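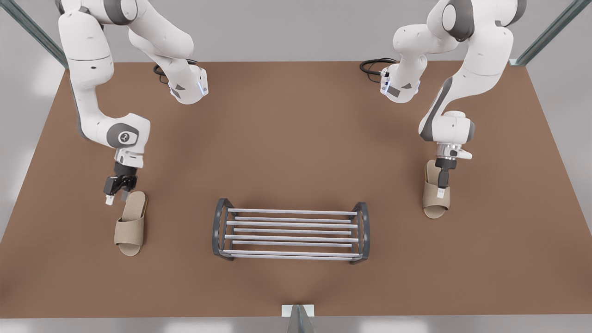 Abelardo Gallardo llega tarde, pide un café cortado y deja sobre la mesa un cuaderno hinchado por la humedad. Lleva 8 años subiendo al sanatorio de Fallik, casi siempre en enero, y dice que todavía no ha dormido una noche entera allí. "Echas una cabezada, te despiertas, miras el reloj y son las tres y diez. Siempre las tres y pico. No sé por qué, no me lo preguntes".

Se lo pregunto igual. Se ríe.

Para quien no conozca el sitio: Fallik es un antiguo hospital de tuberculosos, tres plantas, tejado medio hundido en el ala norte, una carretera que en invierno se corta cada dos por tres. Cerró, volvió a abrir como residencia, cerró otra vez. En el pueblo lo llaman "la casa alta" y la gente mayor no sube. Gallardo sí. Organiza las visitas nocturnas, grupos pequeños, y está escribiendo un libro sobre el lugar que, según él, no se va a acabar nunca.

"Empecé por mi abuela", cuenta. "Fregaba suelos en la segunda planta. Ella hablaba de la mujer del pasillo como quien habla de una vecina. Que si hoy ha pasado, que si hoy no. Sin miedo ninguno. A mí de crío me daba pánico y a ella le daba igual".

La mujer del pasillo es la historia que todo el mundo trae aprendida de casa. Una enferma, dicen, que murió esperando a que vinieran a buscarla y que recorre la galería de punta a punta antes del amanecer. Hay quien la oye toser. Hay quien solo oye los pasos. Gallardo ha encontrado 5 versiones distintas y no se casa con ninguna. En una es maestra, en otra es una novicia, en la que contaba su abuela no tiene oficio ni nombre.

-- ¿Y existió?

"Existieron muchas. Los libros de ingreso están incompletos, faltan años enteros. He revisado más de 1,000 fichas y te digo una cosa, la historia verdadera es bastante más triste que la del fantasma. Gente de veinte años. Familias que dejaban de escribir. Eso a mí me pesa más que cualquier ruido".

Ruidos, de todas formas, hay. El grupo que sube con él a veces, la asociación Clestico, lleva grabadoras y las deja toda la noche en la galería. Han sacado golpes, arrastres, algo que parece una voz y que cada uno escucha a su manera. Gallardo no las pone en las visitas. Le parece feo. "Si le dices a alguien lo que tiene que oír, lo oye. Ponle una lavadora y te oirá a su tío". Luego baja un poco el tono y reconoce que hay una grabación, una, que guarda en casa y que no le ha puesto ni a su mujer.

No quiere contar lo que dice. Insisto. Nada.

Hablamos de la habitación 6, que es lo que la gente pregunta siempre al reservar. Fue el despacho del doctor Pfeiffer, director durante la peor época, y de él se dicen barbaridades: que experimentaba, que enterraba de noche, que tenía una puerta a los sótanos detrás de la libreria. Gallardo se pone serio con esto. La puerta existe, da a una carbonera. Lo de los experimentos no aparece en ningún papel.

"Pfeiffer era un hombre antipático que no tenía medicinas. Punto. Ha salido en programas como si fuera un monstruo y tiene nietos, uno de ellos me escribió, muy educado, pidiendo que parasemos. Desde entonces en la visita cuento lo que sé y lo que no sé lo digo también".

¿Y aun así la habitación da miedo? Tarda en contestar. El café ya frío.

"Sí. Da. Entras y quieres salir. Yo me he quedado solo dentro una vez, con la linterna apagada, por cabezonería. Aguanté poco. Noté que alguien se sentaba. No te digo que lo viera, no vi nada. El sonido de una silla cuando alguien se sienta. Y en esa habitación no hay silla".

Lo dice sin teatro, mirando hacia la barra. Después cambia de tema muy deprisa.

El tema nuevo es el hotel. La promotora Claleck quiere comprar el edificio, arreglar el tejado y abrir habitaciones "temáticas", palabra que Gallardo pronuncia como si le doliera una muela. No está en contra del todo. El ala norte no aguanta muchas más nevadas y el ayuntamiento no pone un duro. Pero pide dos cosas: que la galería se quede como está y que haya una placa con los nombres. Todos los que se puedan leer en las fichas. De momento, ninguna respuesta.

-- ¿Y la mujer del pasillo? ¿Se queda con el hotel?

"Esa estaba antes que todos nosotros. Que se apañe con los huéspedes".

Las visitas siguen este invierno si la carretera deja. Se sale de la plaza a las once de la noche, con calzado de monte, abrigo de verdad y linterna propia. No se admiten menores y no se garantiza nada, lo pone en el papel que se firma. Gallardo recoge el cuaderno, paga los dos cafés y pregunta si me apunto a la próxima.

Le digo que lo pensaré. Me apunta igual.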